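去之前我对这类开放日没抱多大指望。健身房的开放日我参加过几回，大多是进门先登记电话，转一圈，然后坐到一张小圆桌前听人算年卡。Gadska 这家新店十一月开门迎客，宣传单上写的却是“来看我们怎么打扫”，口气很大，我就下午去了一趟，想看看他们到底敢让人看什么。

## 进门

登记还是要登记的，电话也还是要留，我留了邮箱。前台给了一张打印的参观路线，标着 6 个停留点，更衣室排在第一，器械区排在第四。同一批进去的人不少，走到第二站已经散了，有人直接去找洗手间，有人站在价目表前面不走。

价目表我也看了。单月 257 元，不含淋浴柜，柜子另算。带路的店员说开业期间可以谈，我问谈到多少，她说要看当天的活动。这种回答等于没有回答。

更衣室确实干净，地漏周围没有头发，镜子也亮。不过开放日的更衣室要是还不干净，这店也不用开了。我更想知道的是晚上八九点、一拨人刚下课的时候是什么样子，路线图上当然没有这一站。

## 清洁用品间

这一站比我想的有内容。架子上放的是 Clista 牌的中性清洁剂，按说明兑水，墙上贴着兑水的比例。抹布按颜色分开，器械一种，洗手台一种，厕所一种，晾在不同的杆子上。店里说每天开工前备好 200 块布，用过的进桶，当晚统一洗。

数字报得很顺，可我问换下来的布洗多少次报废，店员就说要回去查。我又问会员自己擦器械用的是不是同一批布，她说会员用纸巾，架子在每排器械的尽头。纸巾架我后来去看了，有一个是空的。

## 器械区

器械区靠着玻璃墙，光线不错，挂片式的大家伙和训练凳混着摆，过道不算宽。两个人背着包迎面走，得有一个侧身。店里把这块地方叫“Urer 区”，据说是装修方案里的名字，听不出有什么讲究。

整个开放日我真正看进去的就是擦凳子。训练凳这东西，后背、手心、后脑勺全往上贴，是最该擦的，也是最容易糊弄的：黑色的面子，看着总是干净的。店里介绍的做法是布先拧到不滴水，顺着垫子的长度擦，腰窄的那一段和两头的圆边都要带到，最后用手掌摸一遍，有没有发黏，手比眼睛清楚。

这套说法我基本同意，有两处保留。一是用手摸这一步，手要是不干净，前面就白擦了。二是没有听到等多久才能坐人，垫子上还带着水光，后面的人铺条毛巾就躺下去，这在哪家店都常见。

再有就是折痕。黑色人造革的面子用久了会起皱，汗容易积在皱褶里，一块布平着抹过去，皱底下未必擦得到。我问有没有隔段时间用软刷刷一遍，得到的答复是“有深度清洁”，频率不详。凳子下面的钢架也一样，介绍里一个字没提，而我以前去过的几家，灰多半攒在那里。
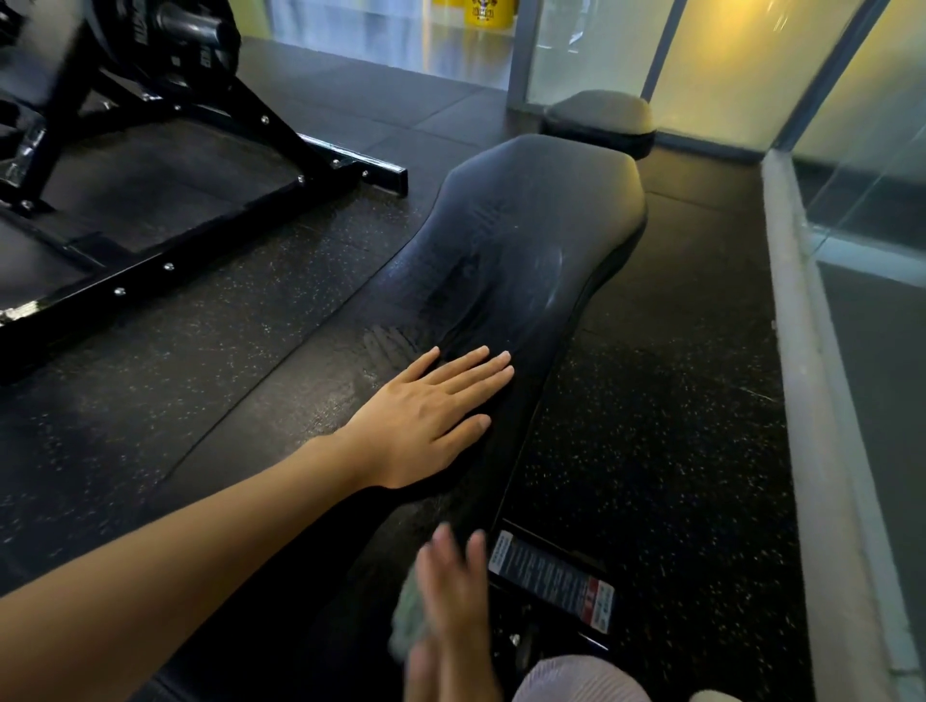

## 问答和茶歇

最后一站是休息区，有茶和饼干，饼干偏甜。店方请了供货商 Guerreiro 的人来讲器械保养，讲了 19 分钟，前半段讲钢管焊接，后半段讲他们的新系列。真正关于保养的只有几句：别用含酒精的东西擦人造革，时间长了会发硬开裂；螺丝定期紧；贴在架子上的警示标签不要撕，擦的时候也别拿硬刷子去蹭。

有人问那消毒怎么办，不用酒精用什么。台上说按清洁剂的说明来。这一问其实问到了要紧处，中性清洁剂去汗去油没问题，算不算消毒是另一回事，宣传单上偏偏印着“全天候消毒”。我散场后又去问了前台，前台把宣传单翻过来看了看，说会向总部反映。

## 给想去的人

路线走完要一个多小时，穿鞋底干净的鞋，器械区门口会让人蹭一下鞋垫。停车在地下，出口的坡很陡。想看淋浴房要自己提出来，不在那张路线图里，水压还可以，热水来得偏慢。

卡我没办。清洁这一套，写在墙上的和讲给人听的，比我去过的多数店细，这点我承认。但我得等开业的热闹过去，挑个晚上人多的时候买张单次票再来，先看纸巾架，再摸一摸凳子底下的架子。单次票的价格当天没有公布，前台让我过两周打电话问。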